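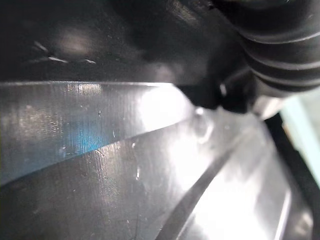 Blick aus der Greiferkamera: Faltenbalg, Blech, Arbeit wie immer.

Start > Threads > Automatisierung > Sauger verliert Blech

Zuletzt aktualisiert: August 2025

1/ So, ihr wolltet die ganze Geschichte mit dem Blechgreifer, jetzt kriegt ihr sie. Holt euch Kaffee, das wird länger. Kurzfassung für Eilige: Vakuum weg, Blech weg, zum Glück alle Finger noch dran.

2/ Zur Lage: Zelle 8 bei uns im Werk Prusten. Ein Sechsachser nimmt Bleche vom Stapel und legt sie in die Biegepresse. Sauger mit Faltenbalg, ein Ejektor, Steuerung von Gittins, die Vakuumüberwachung läuft über ein Modul namens Truvow. Steht seit Jahren da und macht seinen Job. Ich habe die Zelle im Juni von einem Kollegen geerbt, samt Ordner voller handschriftlicher Zettel (wer in der Instandhaltung arbeitet, kennt diese Ordner).

3/ Frühschicht, Auftrag über 974 Teile. Bei Teil 566 hebt der Roboter ab, schwenkt Richtung Presse, und auf halber Strecke löst sich das Blech vom Sauger. Segelt schräg nach unten, knallt mit der Kante gegen den Schutzzaun und bleibt unten am Pfosten liegen. Ich stand drüben am Schaltschrank und hab gedacht, mir fällt die Halle auf den Kopf. So ein LÄRM.

4/ Der Zaun hat gehalten, dafür ist er da. Es war auch keiner drin. Trotzdem hatte ich danach ziemlich weiche Knie, ich geb's zu. Am Zaunfeld ist jetzt eine Delle, in die mein Daumen reinpasst.

5/ Was mich viel mehr beschäftigt hat als der Krach: Der Roboter ist weitergefahren! Ohne Blech, seelenruhig bis zur Ablageposition, Ablegebewegung gemacht, zurück zum Stapel. Die Presse hat brav auf ihr Teil gewartet und ist dann in den Timeout gelaufen. Erst DA kam überhaupt eine Meldung. Störung 123, "Teil nicht erkannt". Ach was.

6/ Also Not-Halt, Zelle gesperrt, Schloss dran, Luft weg und Restdruck abgelassen. Bitte macht das auch dann, wenn die Schichtleitung hinter euch steht und auf die Uhr guckt. Sie stand hinter mir. Sie hat auf die Uhr geguckt.

7/ Erster Verdächtiger war natürlich der Faltenbalg. Die Dinger werden mit der Zeit hart, und dann reißen sie gern genau in der Falte, wo man es von außen kaum sieht. Hab ihn abgeschraubt, gedehnt, gedrückt, gegen die Lampe gehalten. Tatsächlich: ein feiner Riss, innen, zweite Falte von oben. Zusammengedrückt war er dicht, auf Zug hat er gezogen wie ein Strohhalm mit Loch.

8/ Das passt auch zum Ablauf. Beim Aufsetzen wird der Balg gestaucht, das Vakuum baut sich sauber auf, Freigabe kommt. Dann hebt der Arm ab, schwenkt mit Schmackes los, der Balg längt sich, der Riss geht auf. Und tschüss.

9/ Fall gelöst, neuer Balg, fertig? Hätte ich gern gehabt. Aber ein gerissener Balg darf ja vorkommen, das ist ein Verschleißteil. Die Überwachung hätte den Abfall merken und den Arm anhalten müssen. Hat sie nicht. Und das hat mir keine Ruhe gelassen.

10/ An der Stelle hab ich Idris Bevan von Dovivside angerufen, die haben damals die Zelle gebaut. Er hat sich aufgeschaltet und wir sind das Programm Zeile für Zeile durch. Dauerte den ganzen Vormittag, meine Brotzeit lag derweil ungegessen auf dem Schaltschrank.

11/ Gefunden hat er es dann, nicht ich (Ehre, wem Ehre gebührt). Das Vakuumsignal wird genau einmal abgefragt, direkt nach dem Ansaugen. Danach schaut während der Fahrt keiner mehr hin! Die Dauerüberwachung gibt es im Programm, sie war bloß auskommentiert. Daneben der Kommentar "vorübergehend, wg. Fehlauslösung". Ohne Datum, ohne Kürzel.

12/ Ich kann mir schon vorstellen, wie das lief. Leicht ölige Bleche, das Signal zappelt, die Zelle bleibt ständig stehen, alle sind genervt, also klemmt jemand es mal eben ab. Ich will da auch keinen vorführen, ich hab in meinem Leben selber genug "vorübergehend" irgendwo reingeschrieben.

13/ Was wir geändert haben: Dauerüberwachung wieder aktiv, mit einem kurzen Filter gegen das Zappeln. Fällt das Vakuum unter die Schwelle, hält der Arm an und der Sauger bleibt eingeschaltet. Außerdem fährt er den Schwenk mit Last jetzt langsamer. Kostet Taktzeit, und ja, es gab eine Diskussion darüber, und ja, ich hab sie gewonnen.

14/ Dazu ein Rückschlagventil direkt am Sauger, damit bei Druckluftausfall nicht sofort alles fällt. Das hatte die Zelle nie. Gegen einen gerissenen Balg hilft das null, schon klar, aber wenn ich eh dran bin!

15/ Und der Balg steht jetzt im Wartungsplan, mit Wechselintervall und Dehnprobe von Hand. Vorher stand dort "Sauger sichtprüfen". Draufgeguckt hatte ich in der Woche sogar. Von außen war nichts zu sehen.

16/ Weil gleich die Frage kommt: Nein, der Zaun ist nicht nur für Leute da, die reinlaufen. Der muss auch aushalten, was rausfliegt. Das verbeulte Feld wird getauscht, Ersatz ist bestellt, bis dahin bleibt der Laufweg dahinter gesperrt. Die Stapler fahren außenrum und hassen mich.

17/ Getestet haben wir mit Absicht gemein: Schlauch während der Fahrt über ein Ventil belüftet, Zelle zu, alle draußen. Arm steht, Meldung kommt sofort, Blech fällt in der Zelle auf die Matte, die wir vorher ausgelegt hatten. Gleich nochmal gemacht, weil's so schön war. Restlichen Auftrag dann am Nachmittag durchgezogen.

18/ Wenn ihr Saugergreifer betreut, sucht doch mal in euren Programmen nach "vorübergehend", "temp" oder "Test". Und schreibt mir, was ihr findet, ich will mit meinem Fund nicht alleine bleiben 😅

19/ Nachtrag, weil mehrere gefragt haben: Den alten Balg hab ich aufgehoben, der liegt bei mir in der Schublade. Für die nächste Unterweisung lass ich den einmal rumgehen, da darf jeder selber ziehen.

Weitere Threads
Warum mein Lichtgitter bei Sonne auslöst
Biegepresse: der Timeout, den keiner wollte
Ölige Bleche vereinzeln, Versuch drei
Schaltschrank geerbt, was nun?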